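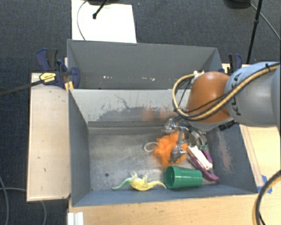
Attachment 1: grey bins, front and rear

Ticket: Label printer drops last line of bin labels
Site: Gesodton
Product: Pumik label module
Opened: 2025-07-01
Status: Monitoring

Reported fault
Labels for grey bins print without the bottom text line. Barcode scans normally. Shelf labels from the same queue are complete. Fault affects 12 of 25 labels in the morning batch.

Environment
Print server: Restrepo
Template set: Grunomari, last edited in February
Connection: wired, fixed address

Log
Entry 1. Restarted printer and cleared queue. Reprinted batch. Same 12 labels short.
Entry 2. Swapped label roll for one from another station. No change. Roll put back.
Entry 3. Ran the printer's own test page. All lines present, margins even. Hardware ruled out for now.
Entry 4. Compared good and bad labels. Every bad label has a part description that wraps to a second line. The wrap pushes the location line off the printable area. No error is raised.
Entry 5. Template height is set 8 mm less than the stock loaded. Server copy matches local copy, so not a sync fault.
Entry 6. Corrected height on the server and forced a template refresh. First attempt still used the old values. Stopped the print service, emptied the template cache, started the service again.
Entry 7. Reprinted full batch. 25 complete.

Outstanding
Shelf template has the same height value. Descriptions there are short, so no fault seen yet. Change requested.
Leave open for three more batches, then close if clear.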